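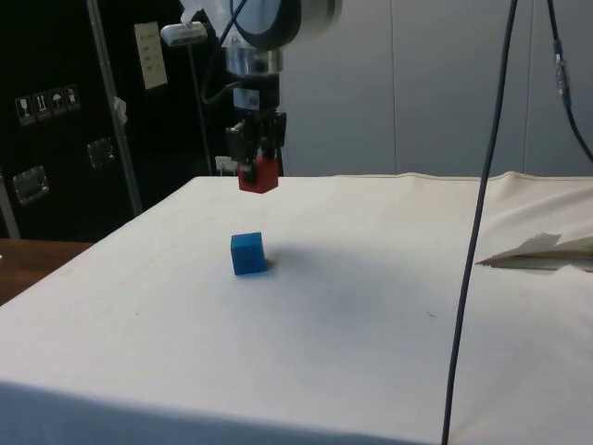

Chapter 5
Cartilage and the Moving Joint

By now you have spent a good while with bone, and I hope you have come to think of it as the busy, well-supplied tissue it is, full of blood vessels and forever being taken down and put back up again. Cartilage will feel like a change of pace. It has no blood vessels of its own in the adult, it has no nerves, and its cells are few and far apart, each one tucked into a little pocket in the material it has made. You might wonder how such a quiet tissue could get through an ordinary morning, let alone a lifetime of stairs, and that question will keep us company for most of this chapter.

We will stay mainly with articular cartilage, the smooth covering on the ends of bones where they meet in a synovial joint. The cartilage of the ear and the disks of the spine have their own stories (and we will come to the disks in the next chapter, so please be patient if your own back is what brought you here). If you are using the Tikbridge lab manual alongside this book, the knee exercise goes nicely with the second half of the reading, and it is worth doing the reading first.

What you should already know

You will need the basic plan of a synovial joint from the last chapter: the capsule, the synovial membrane that lines it, the fluid inside, and the layer of bone just under the cartilage, which we called subchondral bone. You will also need a comfortable grasp of the difference between a load and a stress. A load is a force placed on something, and stress is that force shared out over an area. If a person weighing 2,000 newtons seems alarming to you, go back and look over the section on units before you go on. There is no shame in it, and I still check mine.

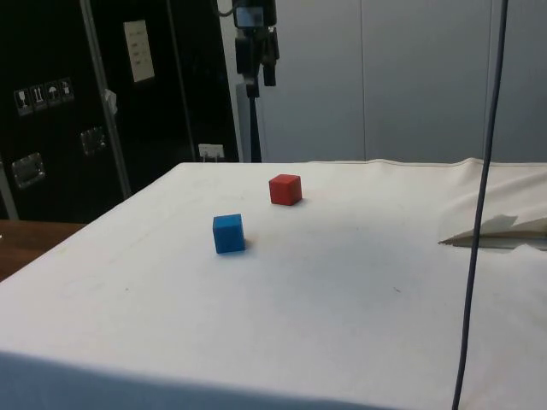 5.1 A sponge with a grain

Students are often told that cartilage is like a sponge, and the comparison is a good one as far as it goes. Most of the wet weight of articular cartilage is water. The rest is largely a mesh of collagen, chiefly type II, with very large molecules called proteoglycans caught inside it. Proteoglycans carry a great many negative charges, and these draw in dissolved ions and, along with them, water. Left to themselves they would swell up a good deal further than they are allowed to, but the collagen mesh holds them in, so the tissue sits under a gentle internal pressure even when you are lying down.

A kitchen sponge looks much the same whichever way you cut it. Cartilage has a grain. Near the surface the collagen fibers lie flat, side by side with the joint surface, and they resist the dragging that comes when one bone slides over another. In the middle zone they run in many directions. In the deep zone they stand upright and reach down toward the bone, passing into a thin calcified layer that anchors the whole covering in place. Keep this arrangement in mind, for we will need it again when we talk about how cartilage wears.

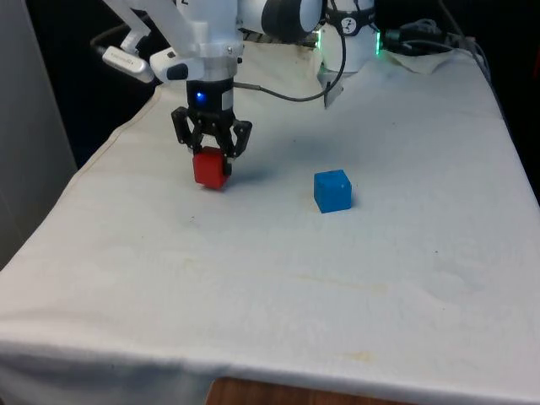 Figure 5.2 A red cube held between the fingertips of a two-finger gripper.

5.2 Squeezing, resting, and being fed

When you stand up, the cartilage of your hips and knees takes on load, and the water inside it is pressed to move. It can't move quickly, as the spaces in the mesh are extremely small, and for the first moments the trapped water itself carries much of the load. Stay standing and some of it slowly seeps away, and the cartilage becomes a little thinner. Sit down again and the water gradually returns.

This coming and going also helps to bring small molecules from the synovial fluid to the cells within, although diffusion does a large share of that work. We will take up diffusion first.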